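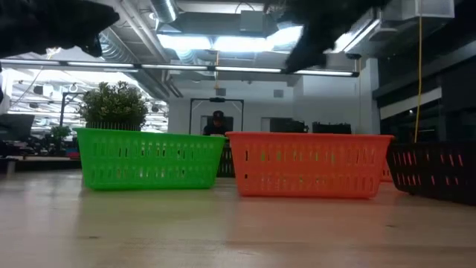 The two grippers over the basket table at Borkham during the January open day.

Members who put their names down for the Borkham visit got their afternoon in the workshop, and we had a full list, with 26 people signed in at the front desk. For those who couldn't make it, Lilian Nyaga took notes and this report is mostly hers.

Borkham moved its robotics group into the present building last winter. The ducts and pipes are all left exposed overhead, and the lights are very bright, so anyone going on the next visit who is bothered by glare may want to bring a cap. Parking is at the rear, off the laneway. The front lot belongs to the neighbours and they do ticket.

Zawadi Mfaume met us and gave a short talk before we went through. Her group works on handling soft and awkward goods, the sort of thing that conventional packing lines leave to people. The current project is called Wanus. It has been going for two years and has funding until the end of the next financial year. The goods are sorted into ordinary plastic baskets, the slotted kind with a rolled rim, in green, orange-red and black. Zawadi said they chose cheap baskets on purpose. A customer is not going to buy special bins, and the slots are a fair test for the vision software, which has to work out what is basket and what is the thing showing through it.

The demonstration itself ran in short sessions of 4 people at a time so that everyone could stand close enough to see. Kipchumba Rashidi ran the controls and answered questions as he went. The robot works with two grippers. In the first part it was asked to lift small packets from one basket and place them in another by colour. It was slower than most of us expected. Kipchumba said speed is limited on visitor days and that in normal running the arms move at twice the rate we saw.

The second part was done by teleoperation, meaning a person guides the grippers and the movements are recorded for training. The group has collected 800 of these recordings so far for the basket task. Neema Nyamweya asked how many are thrown out. The answer was that 57 had been rejected, mostly for dropped items or for a basket being knocked out of place partway through. Rims that nearly touch are a known nuisance, as a finger can come down between two baskets and push them apart.

Dennis Mohamedi asked about the tabletop, having had trouble with reflections in his own camera work. The wood is glossy and throws back the colour of whatever stands on it. Kipchumba said a matte surface was tried early on and gave cleaner results, but the group went back to the glossy one so the software would learn to cope with it.

There was some discussion over tea about cost. Borkham would not give a price for the arms, but Zawadi did say the fingertips are the part they replace most often and that they now make their own in-house.

The next visit is to Prado in February, where the Pavar conveyor line is being commissioned. Places are limited and closed-toe shoes are required. Please give your name to Lilian at the next meeting or leave it on the sheet by the door. Anyone who borrowed a visitor badge from Borkham and still has it should hand it in at the same time, as they would like them back.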